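Ogola – Muster für den Boden
Aufruf zur Teilnahme an der Textilwerkstatt in Vesteck

Brendora e. V. sucht für den Herbst Teilnehmerinnen und Teilnehmer, die gerne einen eigenen Bodenteppich entwerfen und in kleinem Format selber weben möchten. Die Werkstatt heißt Ogola und beginnt im Oktober. Es gibt 12 Plätze. Bewerben können sich Erwachsene mit und ohne Vorkenntnisse, aus Vesteck und auch von anderswo, wenn sie die Anreise selber organisieren.

Worum es geht

Viele Menschen haben zu Hause einen Teppich, über den sie seit Jahren gehen, und kennen sein Muster trotzdem nicht. Man sieht es meistens nur in Stücken, weil ein Tisch darauf steht oder ein Bett. Wir möchten uns in Ogola einen Winter lang mit solchen Mustern beschäftigen: wie sie aufgebaut sind, woher man eine Idee nimmt, wie aus einer Zeichnung auf kariertem Papier ein Gewebe wird und warum das Gewebe danach fast immer anders aussieht als die Zeichnung.

Unser Verein besitzt dafür eine gute Grundlage. Im Obergeschoss der ehemaligen Weberei Nerkmont liegt die Mustersammlung, die wir übernommen haben, als der Betrieb geschlossen wurde. Sie umfasst 3.389 Blätter und Proben: Patronen (so nennt man die gezeichneten Webvorlagen), Farbkarten, Garnproben auf Karton, auch einige Briefe von Kunden, in denen über ein zu dunkles Rot gestritten wird. Die Sammlung ist nur zum Teil geordnet. Wer teilnimmt, darf darin arbeiten, Blätter abzeichnen und für den eigenen Entwurf verwenden. Man muss sich aber nicht an die alten Vorlagen halten. Im letzten Durchgang wurde ein Stadtplan gewebt, ein anderer Entwurf ging von den Fliesen eines Hallenbades aus.

Ein Schwerpunkt in diesem Jahr ist die Frage, wie ein Muster sich verändert, wenn man es auf dem Boden und schräg von der Seite betrachtet. Auf dem Zeichentisch hat man das Blatt gerade vor sich. Im Zimmer steht man fast nie so zu einem Teppich. Das Rechteck wird schief, die hintere Hälfte drückt sich zusammen, feine Linien laufen ineinander, und eine Bordüre, die auf Papier sehr breit wirkte, ist vielleicht nur noch ein Strich. Wir probieren das mit Papierbögen in voller Größe, die auf dem Boden ausgelegt werden, und zusätzlich am Bildschirm. 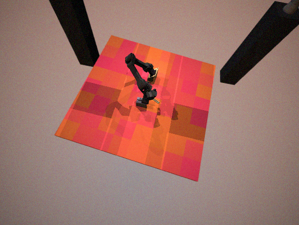 Kräftig gemusterte Matte auf hellem Boden, Computerbild.

Für den Teil am Bildschirm sind keine besonderen Kenntnisse erforderlich. Wer lieber nur mit Papier und Farbstift arbeitet, kann das tun und verliert nichts vom Kurs.

Ablauf

Die Werkstatt besteht aus drei Teilen, die aufeinander folgen.

Im ersten Teil wird geschaut und gezeichnet. Wir treffen uns in Nerkmont in der Sammlung, lernen die wichtigsten Fachwörter und fertigen viele kleine Skizzen an. Es geht um Rapport, Spiegelung, Rand und Ecke. Die Ecke ist bei einem Teppich das Schwierigste und bekommt einen eigenen Abend. Am Ende dieses Teiles soll jede Person einen Entwurf gewählt haben, mit dem sie weitergehen möchte.

Im zweiten Teil wird Farbe bestimmt und das Garn vorbereitet. Wir arbeiten mit Wolle auf Leinenkette. Ein Teil der Wolle wird von der Gruppe gemeinsam gefärbt, mit Pflanzen und mit Säurefarben, damit man den Unterschied kennenlernt. Bitte bringen Sie dafür Kleidung mit, die Flecken haben darf. Handschuhe und Schürzen sind vorhanden, die Schürzen sind allerdings ziemlich groß geschnitten.

Im dritten Teil wird gewebt. Jede Person bekommt einen stehenden Rahmen, der bis zum Schluss der Werkstatt nicht abgebaut wird. Das fertige Stück hat ungefähr die Größe einer Fußmatte. Einen ganzen Wohnzimmerteppich kann man in dieser Zeit nicht schaffen, auch nicht mit Erfahrung, und wir bitten Sie, mit dieser Erwartung nicht zu kommen. Wer schneller fertig ist, kann bei der Ordnung der Farbkarten helfen oder ein zweites, kleines Probestück anfangen.

Die Treffen sind abends, von 18 Uhr bis 21 Uhr, in der Regel einmal pro Woche. Dazu kommen zwei lange Arbeitstage beim Färben, die um 10 Uhr beginnen. Die genauen Termine schicken wir mit der Zusage. In den Schulferien findet die Werkstatt nicht statt, die Rahmen bleiben aber zugänglich. Mit einem Schlüssel, den man gegen Unterschrift erhält, kann man auch außerhalb der Treffen weiterweben.

Wen wir suchen

Wir suchen Menschen, die Geduld für eine langsame Arbeit haben und die nicht nur das Ergebnis, sondern auch das Auftrennen aushalten. Aufgetrennt wird viel. Vorkenntnisse im Weben sind willkommen, aber kein Kriterium. Wichtiger ist für uns, dass die Gruppe gemischt ist, nach Alter, Beruf und Herkunft.

Besonders freuen wir uns über Bewerbungen von Personen, die in ihrer Familie oder in ihrem früheren Land eine eigene Tradition von Teppichen, Decken oder Matten kennen, auch wenn sie selber nie gewebt haben. Eine Erinnerung an ein Muster genügt. In der Werkstatt wird Deutsch gesprochen, einfach und langsam genug. Wer ein Wort nicht weiß, zeigt darauf, so machen wir es auch in der Leitung, wo Deutsch nicht für alle die erste Sprache ist.

Folgendes sollten Sie mitbringen:
– Mindestalter 18 Jahre
– die Möglichkeit, an den meisten Abenden da zu sein; wer mehr als zwei Treffen im ersten Teil versäumt, kommt erfahrungsgemäß nicht mehr gut hinein
– die Bereitschaft, das fertige Stück für die Ausstellung am Ende auszuleihen
– ein Heft mit kariertem Papier und einen weichen Bleistift

Was wir bieten

– einen Arbeitsplatz mit Rahmen, Kamm und Schiffchen
– Kettgarn und Wolle in der nötigen Menge für ein Stück
– Zugang zur Mustersammlung Nerkmont
– Begleitung durch eine Weberin und einen Musterzeichner, die beide während der ganzen Werkstatt anwesend sind
– Tee und eine kleine Küche; das Essen bringt jeder selber mit oder man kocht zusammen
– eine gemeinsame Ausstellung im Foyer der Stadtbücherei Vesteck

Ihr Teppich gehört nach der Ausstellung Ihnen. Die Zeichnungen gehören Ihnen ebenfalls. Wir bitten nur um die Erlaubnis, eine Kopie des Entwurfs in die Sammlung zu legen, mit Ihrem Namen oder ohne, wie Sie wünschen.

Kosten

Der Beitrag für die ganze Werkstatt beträgt 160 Euro. Darin ist das Material enthalten. Wer diesen Betrag nicht zahlen kann, schreibt das bitte in einem Satz in die Bewerbung, ein Nachweis ist nicht nötig. Eine Zahlung in Raten ist möglich. Spezielle Garne, zum Beispiel Seide oder Metallfäden, muss man selber kaufen, und wir raten für ein Stück, auf das man mit Schuhen tritt, eher davon ab.

Ort und Zugang

Die Sammlung und die Webräume befinden sich beide im Gebäude der ehemaligen Weberei Nerkmont, am nördlichen Rand von Vesteck. Der Eingang ist vom Hof, durch die grüne Tür neben der Laderampe. Die Webräume im Erdgeschoss sind ohne Stufen erreichbar. Zur Sammlung im Obergeschoss führt leider nur eine Treppe. Wenn das für Sie ein Hindernis ist, bringen wir die gewünschten Kästen hinunter, bitte teilen Sie es uns vorher mit. Gefärbt wird im Waschhaus gegenüber, dort ist es im Winter kalt und der Boden kann rutschig sein.

Fahrräder kann man im Hof abstellen. Parkplätze gibt es wenige. Der letzte Bus in Richtung Stadtmitte fährt nach dem Ende der Treffen noch, man muss aber pünktlich das Haus verlassen.

Wie Sie sich bewerben

Schreiben Sie uns einen kurzen Brief oder eine E-Mail, höchstens eine Seite. Wir möchten wissen, wer Sie sind, warum Sie teilnehmen möchten und welches Muster Ihnen im Gedächtnis geblieben ist. Es kann ein Teppich sein, eine Tapete, ein Kleid, eine Treppe, der Belag in einem alten Autobus. Legen Sie gerne eine Skizze oder ein Foto bei. Die Qualität der Zeichnung spielt keine Rolle bei der Auswahl. Lebenslauf und Zeugnisse brauchen wir nicht.

Bewerbungen können auch handschriftlich im Büro von Brendora abgegeben werden, der Briefkasten ist im Hof links von der Tür. Wenn Ihnen das Schreiben auf Deutsch schwerfällt, schreiben Sie in einer anderen Sprache und wir suchen jemanden, der es lesen kann. Bisher haben wir immer jemanden gefunden.

Gibt es mehr Bewerbungen als Plätze, wählt das Leitungsteam nach der Mischung der Gruppe aus und führt eine Warteliste. Alle erhalten eine Antwort, auch diejenigen, für die es diesmal keinen Platz gibt. Wer auf der Warteliste steht und nachrückt, bekommt die Unterlagen vom ersten Teil und kann sich an einem zusätzlichen Nachmittag die Sammlung zeigen lassen.

Fragen zum Färben, zu Allergien gegen Wolle oder zu den Terminen beantworten wir am besten telefonisch, zwischen 14 Uhr und 17 Uhr. Die Nummer steht auf unserer Seite unter Kontakt. Wenn der Webstuhl im Nebenraum läuft, hören wir das Telefon manchmal nicht, dann rufen Sie bitte ein zweites Mal an.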